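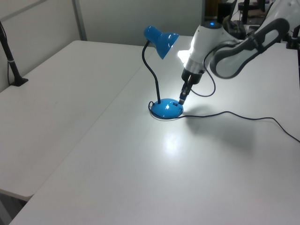 Courses > Service Robotics > Unit 2
Overview Notes Readings Lab Contact
13 Oct 2023 | Thilini Hettiarachchi

Can machines do chores yet?

Short answer: a few, in rooms set up for them. Switching on a desk lamp is a fair test. The arm must find a small switch, press it with the right force, and keep the lamp from sliding. A person does this without looking.

Three problems to know for the lab:
1. Light bases. Push from the side and the lamp moves before the switch does.
2. Shiny plastic. Glare confuses depth cameras.
3. Cords. They bend, and most planners ignore them.

Shop-floor work is further along – parts arrive in the same place each time. Homes don't offer that.

Read the Zerkamano report (244 trials, one lamp model) before lab. Note what it counts as a success. Questions to Abundio Cervantes.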